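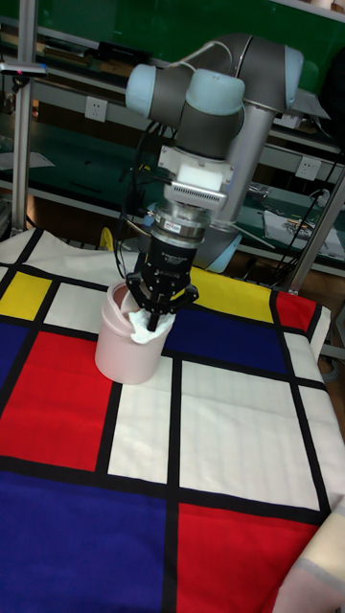

One reviewer asked us why we'd bother with a force sensor at all when a tissue weighs next to nothing, and fair enough — we argued about that ourselves for most of May. Our answer is that the sensor is there for the cup.

Figure 3. Tissue held in the gripper fingers at the rim of the pink cup, patterned cloth underneath.

We ran 600 trials with the Sonent policy, and it got the tissue into the cup in 67 per cent of them. With the force signal switched off, that dropped to 50. Most of the extra failures were fingers bumping the rim and tipping the cup over. I'd expected the cloth's colours to throw the vision side off, but swapping to a plain grey one barely moved the numbers (64 per cent, force on).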